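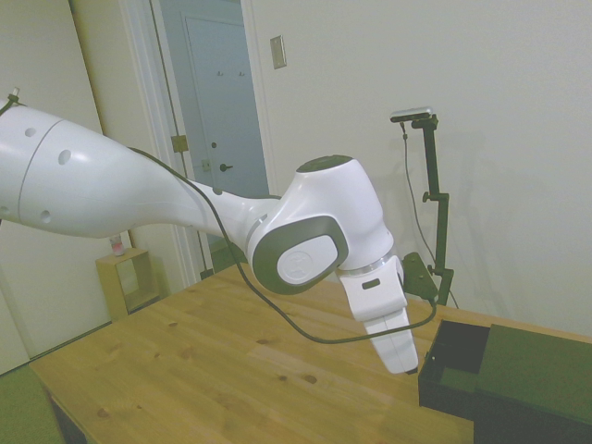

Piltero open day at Hollatgate, anyone else go?

kututport_kev
Went along in October with my brother-in-law and we stayed nearly the whole afternoon. I was expecting a big factory thing behind a fence, but it was one white arm on a wooden table and you could stand pretty close (behind a bit of tape, but still!). They ran it over and over and let people ask whatever they liked. Murali Lobo did most of the talking and he was great with the kids.

sprocket44
I went in the morning. Bit slow for me. My lad got bored after ten minutes and wanted the café. 34 goes at the same job, according to the tally on their whiteboard, and then a tea break.

kututport_kev
Slow is fair, but Murali said they turn the speed right down when visitors are in. I liked being able to follow it.

Min
Did they say what it costs? I asked last year and got a shrug.

sprocket44
Same shrug this year.

doris_w
I'm with Kev, best one they've done. My only moan is the parking. They'd planned for 100 people and there must have been almost 200, I ended up down by the church.

sprocket44
Well, I'd still like to see it go at full tilt. Otherwise I could stay home and watch a video.

kututport_kev
You don't get to pester the engineers on a video though. I asked about the cable hanging off the side of the arm, as I'd have tied it up tighter, and he said it needs the slack for when the wrist turns.

Min
Might go to the spring one then. Is it still free?

doris_w
Free, yes, but book early.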